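The job at Travov was for the evenings, from six until the last bus, and Valter Granström took it in May because his knees did not want the warehouse anymore. He was 71 years old. The young woman who trained him put his hands on two black handles and said, "Now the arm is you. Go slowly."

He went slowly. The first evening he made 20 tries with the red mug, and most of them he would not have shown to his wife, when she was alive. He pushed the mug, he chased it, he lost it. In the other room the arm repeated every small fear of his wrists.

"Your hands are thinking too much," said Jureck, who sat at the next station and folded towels the whole night.

"They had a long time to learn it," said Valter.

By the third week he had found a way. He put one finger of the gripper inside the mug, turned the opening down, and came to the peg from the side, as one comes to a shy horse. Then he waited a little - he could not explain why - and let the handle find its place.

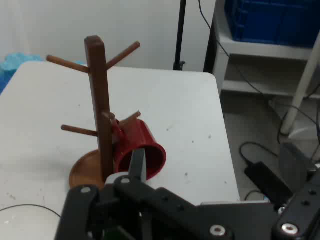 "Do you throw away the bad ones?" he asked Jureck in the break.

"Only when the mug falls or the arm must be stopped. If you miss and then correct it, they keep it, so the robot can learn how to correct."

Valter drank his tea and thought about this. The company wanted 600 good tries before the summer. He had believed that his hesitations were cut out somewhere, by a clever person with scissors, and that only a smooth man remained. Now he understood that somewhere an arm would come to a peg, miss it, go back the width of a finger, and try again, in the way he did it.

At home there were five hooks under the kitchen shelf. Since the winter he used only one cup and left it by the sink. That night he washed it, dried it, and brought it to the second hook from the left, which had been hers. He missed. He went back a little and waited.

Outside the last bus was turning around at Vovine Street, with its lights on and no one inside.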